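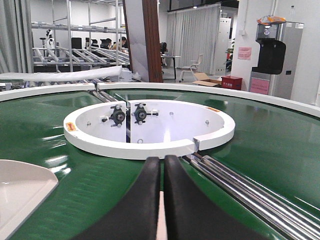

Flasow handling trial: progress report to the Haverford fund
Period covered: from September to the open day
Date of report: 13/01/2025

1. Where we are

The second instalment has been spent, mostly on the things we said we would spend it on. The green circular belt is in and running, the chrome rollers have been fitted, and the arm from Briron has been bolted down, unbolted, moved and bolted down again. We would ask the fund not to read too much into the fact that this took two invoices.

The main event of the period was the open day, which the grant agreement describes as "a public demonstration of maturing capability". We had 295 people through the door. Our catering order assumed fewer, and the biscuits line in the annex should be read with that in mind.

2. What visitors saw

The arm worked at the ring conveyor for most of the day, picking parts off the belt and setting them down again. Children found this gripping for longer than their parents did. The most common question was how fast it goes. The second most common was whether it could go any faster. At present it can't, and the safety assessor would like it kept that way until spring.

We had planned 1000 picks before closing and stopped at 900. The shortfall came in one lump after lunch, when the Guvurum control software asked for an update and wouldn't be talked out of it. Several visitors told us this was the part they found most lifelike.

The other half of the demonstration was the wiring task, which is the harder one and the reason the fund took us on. Picking up a rigid part is well understood. Getting hold of a small white connector on the end of a bundle of thin coloured wires, with a black cable looped beside it and a shiny fan housing underneath, is a good deal less so.

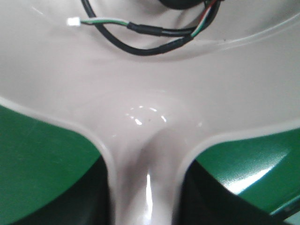
Glossy plastic remains our chief opponent. The overhead lights show up in it as bright glints, and the vision system has been known to take a keen interest in them. A matt housing would make life easier, but our industrial partner sells glossy ones and has declined to change its catalogue on our behalf.

3. Money

One transfer of 3000 from travel to spares is requested. We have travelled less than planned and broken more.

4. Next period

Repeat the wiring task under softer lighting. Agree with Briron who pays for replacement fingertips. Install the Guvurum update on a day when no one is watching. A revised timetable for Flasow is attached as Annex B, replacing the revised timetable sent in September.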